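Yeo Rules (simulated kitchen manipulation)

The Yeo Rules are a set of good-practice guidelines for building, running and reporting robot arm trials in simulated kitchens. They were drawn up at the Ulport robotics workshop by Isla Menzies and Kuo-hua Chiu, and take their name from the Yeo building, where the first draft was pinned to a corridor wall for anyone to scribble on. Plenty of people did! The rules now run to 2 parts, one on the scene and one on the record, and they remain one of the most readable documents in a field that is not short of dry ones.

Background

Simulated kitchens are a wonderful testing ground. A mug can be dropped thousands of times without a single chip to sweep up, and a counter can change from oak to marble between one trial and the next. That freedom brought a problem. Early groups at Ulport and Stustthorpe each ran what they called the same pick-and-place task, yet their scores could not be compared. One group moved the robot's base between trials and the other did not, and neither had written it down.

Menzies and Chiu began by collecting trial logs from both places. In 200 of the logs they read, the base position was missing altogether. The first full draft went round in April of the following year.

Part one: the scene

The opening part deals with what must be fixed before the arm moves. The base mount is to be placed on the floor and its position recorded to the millimetre. Every loose object gets a name, a mass and a starting pose, including objects the task never calls for. Surface finishes may be changed freely between trials, and the rules positively encourage it – a policy that only works on one worktop has learned very little about worktops.

Objects must be allowed to settle under gravity before a trial is scored. If anything is still above its support when the clock starts, the log has to say so, and the trial is kept out of the main results.

At least two views are required, one wide enough to take in the arm and the counter, and one looking down with the gripper in sight.

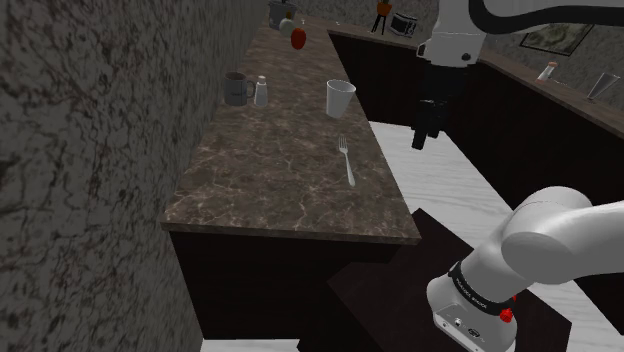
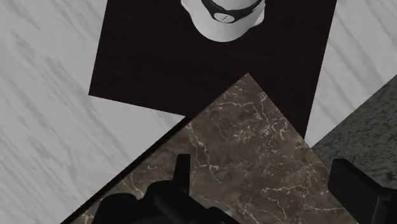

Views are to be stored as they were rendered, without cropping or brightening. Dougal Lennox argued for this clause at length, and his margin notes survive in the annotated edition. Dark grippers over dark worktops are hard going for a vision system, he wrote, and tidying them up afterwards hides exactly the difficulty worth studying.

Part two: the record

The second part covers reporting. Each trial has a seed, a software version and a plain statement of what counted as success, written before the run. Failed trials stay in the log with the same level of detail as the good ones. A result quoted in a paper or talk should rest on no fewer than 400 trials, and contact between the arm and the furniture is always reported, even if the task was completed.

Panya Panyasiri added the much-loved "cold reader" test. Someone who has never seen the project is given the log alone and asked to rebuild the scene. If they have to ask a question, the log goes back to its author.

Use and reception

The best-known user is Bikelari, a small simulation firm whose open kitchen set follows the rules throughout and comes with 810 checked layouts. Po-yen Peng, who looked after the checking, later proposed a shorter version for classroom use, and this is still in circulation at Stustthorpe.

Criticism has mostly been aimed at the settling rule, which some users find too strict for tasks involving thrown or falling items. A revised wording is under discussion.

See also: base placement; grasp planning; scene randomisation; trial logging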